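Speaker notes - "What We Bring to the Table: Starting a Neighborhood Tea Hour"
Gakadham Public Library, 30 May 2018

Thank Luana Bastos for the introduction and for getting the big room. Say hello to the Brostum people if they made it over the bridge.

Start with my grandmother's kitchen. She had two good chairs and a bench, and anyone who came by before supper got tea whether they wanted it or not. I was grown before I understood how much of the street's business got settled on that bench - who needed a ride, who had lost a job, whose roof was leaking. Take your time here, people like this part.

Then the Harries Street story. Iulian Oprea and I put a note through 348 doors one August, and 4 people came. We were a little crushed, I won't pretend otherwise. But those neighbors stayed almost two hours, and the next week they brought their sisters. (Pause. Let them laugh if they want to.)

Main point, and say it slowly: keep it small and keep it regular. Same hour, same room, same kettle. People who are lonely often need to hear about a thing several times before they'll walk in the door, and it has to still be there when they do.

Next, food. Store-bought is fine! When we started baking, folks began to feel they had to bake too, and a few stopped coming. A box of shortbread on a plate does the job nicely.
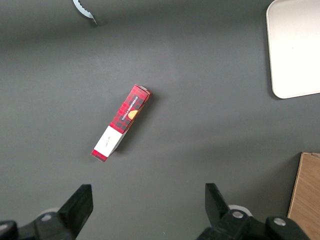

What do you do when one person does all the talking?
Give that person the teapot. Pouring for everyone gets them up and moving around the table, and the quieter ones get a turn.

Mention the sign-up sheet by the coats, and that Gorkier Hall has mornings open if anyone wants to try this on the north side. Water break, then open the floor.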